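Lunata help desk: Military use of civilian buildings layer shows far too many schools after import
Status: Open (was: Resolved, was: Open)
Component: Incident map / source grouping
Reported against: March import

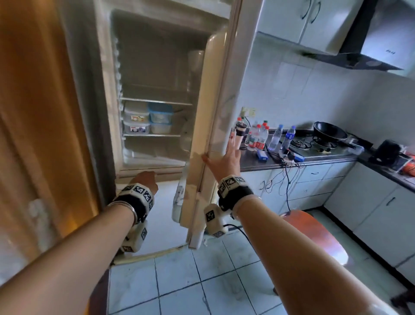

Opened by desk editor, 09:12

The layer for military use of civilian buildings has jumped since the March import and I don't believe it. Before the import the Jodero side of the ceasefire line had a handful of schools marked as occupied or used for storage. Now there is a thick row of red squares along the whole northern road. If that were true it would be the biggest story of the year and we would be hearing it from more places than our own map.

Steps:
Open the incident map. Turn on "Civilian buildings, military use". Set the period to March. Set confidence to "Two or more independent sources". Zoom to Jodero.

Expected: the few sites our own people have checked, plus perhaps one or two new ones.
Got: 56 sites, all marked as having two or more independent sources.

I opened a dozen of them. In every one the "independent" sources are the same ministry statement, picked up by different outlets, in some cases with the same spelling mistake in the village name. One statement repeated by four websites is one source. I would like to know when that stopped being the rule.

Please treat as urgent. Two outside newsrooms take this layer as a feed and at least one has already asked us for a quote.

Support, 09:40

Thanks for the report. We can see the sites. The import ran without errors and the record count matches what Plidlow sent us (1,435 in, 1,435 out). Could you clear your browser cache and try again? There was an update to the map tiles last night.

Desk editor, 09:47

Cleared. Same result. Also tried a different browser and a colleague's laptop. I didn't expect a cache to be inventing occupied schools, but it's done.

A matching record count tells me that nothing was lost on the way. It tells me nothing about whether the records are any good. Can somebody look at the grouping?

Support, 10:31

Looking at the grouping now. In the meantime, are you certain that the sources are not independent? Some of the outlets have different owners and the articles have different headlines.

Desk editor, 10:38

Yes. Take the record for the primary school by the Jodero water tower. Four sources listed. The first is the ministry's own page. The second says "according to the ministry". The third says "as the ministry reported earlier". The fourth doesn't credit anyone, but it has the same three sentences in the same order and went up 40 minutes after the first. Different owners don't come into it. None of them sent anyone to look at the school.

I'm not saying that the claim is false. It may well be true, and if soldiers are meeting in a classroom then we should say so. I am saying that we have one party to the conflict telling us so, and the map says we have four witnesses.

Support, 11:55

Update. We have compared the February and March settings. In February the text matching step (the Kalniņš module) was run after translation. In March it was run before translation. That means that articles in different languages were compared with each other in their original form and naturally did not match. They were therefore counted as separate sources.

We have switched the order back and started a fresh run on the Jodero area only.

Desk editor, 12:02

That makes sense for the articles in different languages. It doesn't explain the water tower record, where three of the four are in the same language. Please check that before you close this.

Support, 13:20

Fresh run finished. The Jodero area now shows 31 sites at two or more independent sources, down from 56. Marking as resolved.

Status changed to Resolved

Desk editor, 13:34

Reopening. The number went down, so it looks like progress, but I have gone through the first ten of the 31 and eight have the same fault as before. The water tower school is still there with its four witnesses.

Status changed to Open

Support, 14:05

Apologies. We have passed this to the data team.

Data team, 14:50

Reading through from the top. The translation order was a real fault and is fixed, but the editor is right that it is only part of it.

The matching step compares the first 500 characters of each article. Several of the outlets in this batch now put a long notice above the text (subscription offer, reader appeal, a paragraph on their editorial policy). On the water tower record the notice in the third article takes up all 500, so what we compared was a ministry statement and a plea for subscriptions. No match, new source.

The fourth article is a different case. It carries a new opening paragraph on the history of the ceasefire line and then the ministry text unchanged.

Questions for the editor:
Would you accept a rule where any article which credits another source already in the group is folded into it?
Do you want the fourth kind (uncredited copy, new opening) folded in automatically or sent to a person?

Desk editor, 15:10

First question: yes, provided it is only folded in for the claim it credits. We have had articles that quote the ministry on one school and then report from the ground on another. I don't want the second part thrown away with the first.

Second question: a person. I have no faith in an automatic rule there. Somebody will set the threshold to get a tidy number and we will be back in this ticket with the opposite problem.

A question from me. How long has the 500 limit been there? If it was there in February then the February figures have the same fault and we simply didn't notice as they looked believable.

Data team, 15:42

The limit has been there since the module was put in. The notices are what's new, at least for most of these outlets. I can't promise that none of them had notices earlier. I would treat February as unchecked.

Desk editor, 15:50

Then please put that on the layer. At the moment it says "verified" in the key, and it has said so all along.

Support, 16:15

The wording in the key comes from Plidlow and is shared by all the customers who use the layer. We can ask for it to be changed but we can't do it ourselves. Would a banner be acceptable in the meantime?

Desk editor, 16:21

A banner is acceptable if the feed carries it too. The outside newsrooms never see our page, they see the feed. Suggested text:

"Source counts for this layer are under review. Several reports may repeat a single official statement. Do not cite the number of sources."

Please don't soften it to "may be subject to change". Everything is subject to change.

Support, 16:58

Banner is live on the map. Added to the feed as a note field. We can't confirm that the receiving newsrooms display the note field.

Desk editor, 17:03

I'll write to both of them myself. Can you drop the confidence value to "Single source, party to the conflict" for every record in the group whose earliest source is a ministry page, from either side? I mean either side. I have seen the equivalent statements from across the line and they are copied about just as freely.

Data team, 17:40

Done for March on the Jodero area. The rule looks at the earliest source only and makes no distinction between the two ministries. After the change, and with comparison run on the full text instead of the opening, the area shows three sites at two or more independent sources. The water tower school is now at single source.

Queue for checking by a person has been set up for uncredited copies. It's long.

Desk editor, 18:05

Three is close to what I expected, which makes me a little wary of it too. I have checked all three. Two are sound: one has a monitoring visit and a local reporter, the other has a reporter and a parent who spoke on the record. The third rests on a photo of a school gate that I can't place and an article describing the photo. I'd call that one source and I have moved it down by hand.

Still to do before this can be closed:
February to be run again with the same rules.
The rest of the line, not only Jodero.
Plidlow to answer on the word "verified".
Matching order to be written down somewhere so that the next import doesn't swap it round.

Support, 18:20

Noted. The February run is booked for tonight. Plidlow have acknowledged the request about the key and given it low priority.

Desk editor, 18:24

Please ask them to raise it. The word is on a public map of a war zone, next to the names of schools that still have children in them.

Support, 18:31

Request sent. Leaving this ticket open.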